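News > Clubs > Robotics

Robotics club moves on to the arm
October 8, 2023 | By Shona Ngata

The Plillbridge robotics club is back for the year with 40 members, and the pick-and-place group has started work on its arm program. 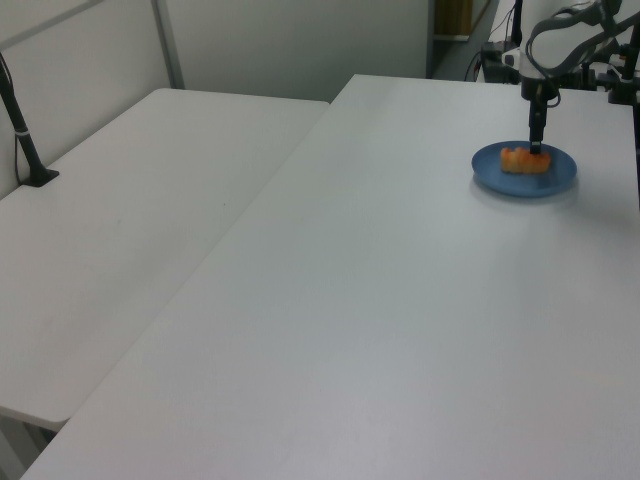 Nikau Te Moana and Jolene Wihongi wrote most of the code in September. Their first goal is to pick up one item and set it down in a marked spot without dropping it. Soft and uneven shapes have given them the most trouble, so the group is now testing different closing speeds for the gripper. Each member keeps a log of their own runs.

The Faulkner meet allows teams of four. Manaia Ruawai is taking names and would like to hear from anyone who wants to try out, including first-year members.

The club still needs extension cords and a spare laptop. Please bring signed permission slips to Tegan Baxter before the next session.

Contact the newsletter desk | © 2023 Plillbridge | Back to top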